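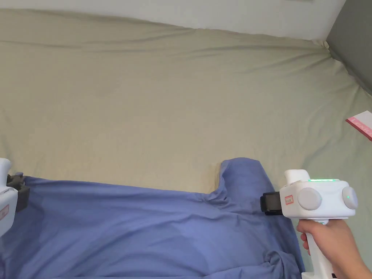
On August 9, 2026, Gaétan Hiebert wrote:

> I don't think total runs can settle fourth place. Drustley finish on
> 1076 and Romodville on 878, but Romodville had the Akine match rained
> off and never got to bat. If the points are level it should go on the
> result between the two sides, and Romodville won that in June. Can
> someone say which rule applies before the semi-finals are drawn?

Gaétan, the rule is on the second page of the fixture booklet, under the table of umpires. Level on points goes first to matches won, then to the result between the two sides, then to net run rate. Total runs don't come into it. The figures you saw were on the website because the old template still prints them.

Both sides have won the same number, so Romodville go through in fourth and play Uibo away. Akine are at home to Drustley's second-placed rivals only if the Hill ground is fit, otherwise both semi-finals are at Uibo, one after the other. I'll post start times once the groundsman has been.

The gate at Uibo last year was 418 and the car park didn't cope. Please share lifts, and use the school side if you are coming from Drustley.

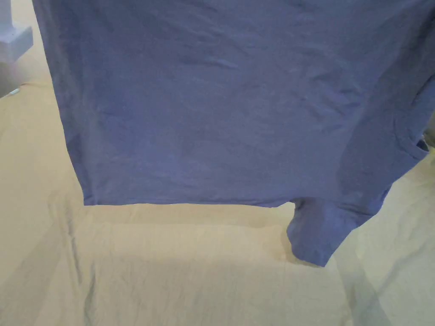
Shirts are the other thing to sort out. Uibo and Romodville both play in dark green, and last season the scorers couldn't tell fielders from batsmen at the far end. As the away side, Romodville need to change. I'd suggest plain short-sleeved T-shirts in a periwinkle blue, like the one in the photo, with numbers ironed on the back. A slightly mottled knit is fine, as long as they all match. We can order 30 and keep them for whoever has a clash next year.

Objections to any of this by Thursday evening please, to the list and not to me. Team sheets as usual, with the under-18s marked.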